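4. Recording your first folding examples

Now for the fun part! Once both arms are homed, Worari is ready to learn from you. A good starter set is 100 takes of one garment type.

1. Keep finished items stacked at the back left and the unfolded ones in the basket at the back right.
2. Lay one shirt in the middle of the table, with both grippers open.
3. Press Record and wait for the beep.
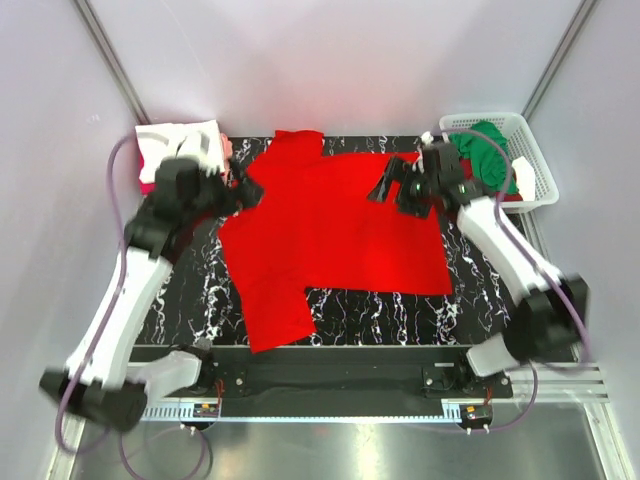

4. Move the leader handles slowly. Small pauses are fine – the learner copes with them well.

Note: Vary the start! Turn the shirt, bunch it up, let a corner hang toward the front rail. Mixed starts teach far more than tidy ones.

Caution: Keep hands out of the work area while the arms are powered. 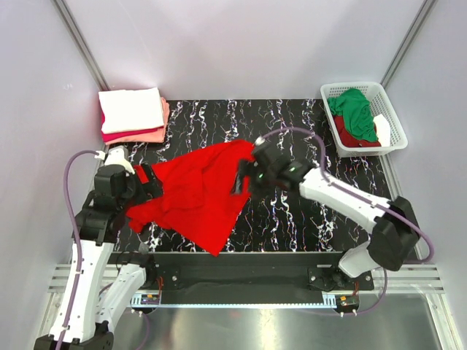 Furkilia Teaching Data Team, Zarnstead

5. Press Stop, then mark the take Keep or Redo. Save your redos too, as we love learning from them.

Stuck on a take? Ask Busisiwe Maluleke or Wendy Clegg at extension 218.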